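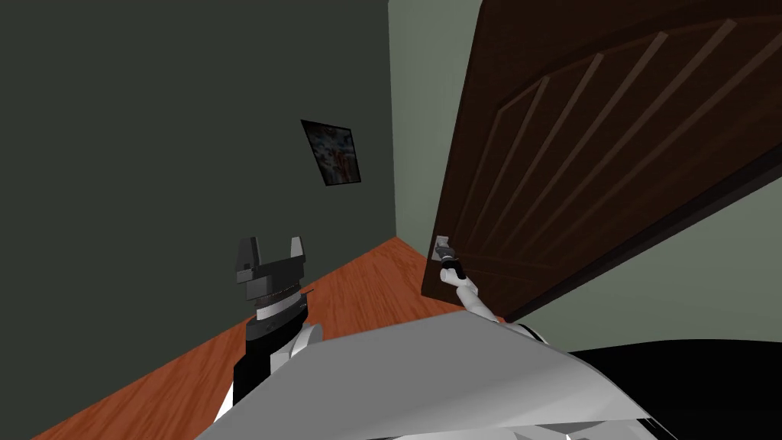
August, late, 4:40 pm

OK, so the door task went bad again and I want this written down before I forget the order of things. Policy was the Gelstead checkpoint, sim only, overnight batch of 2000 episodes on the lever-handle doors. Success looked great until I filtered on wrist torque, and then 68 of them lit up like a Christmas tree!

Same story in every one I replayed. Right gripper closes on the lever fine, turns it fine, door starts to swing, and then the hand just won't let go. The base keeps backing up, the arm runs out of reach, and the wrist joint sits at its limit while the door drags on it. The scorer only checks the hinge angle (my fault, I wrote it in the spring), so all of that got marked as a pass. Ugh.

Pranab thought it was contact friction. I dropped the friction on the handle and reran seed 368, the worst one, and got the same jam at the same step. So no.

Sunil found the better lead: the release command goes out, but the torque limiter from the Kumarasinghe branch is holding the last finger target whenever the wrist saturates. Which means the one time we really need the hand to open, it can't. On the real arm that's a bent lever or a cooked gearbox, and I don't love it with a person standing nearby either.

For now:
- nothing from this checkpoint goes on hardware, Pranab has pulled it from the Jirard queue
- scorer fails any episode with the wrist at its limit
- Sunil is patching the limiter so release always wins

Rerun seed 368 first once the patch is in, then the full batch. Still need to ask whether the drawer task uses the same limiter.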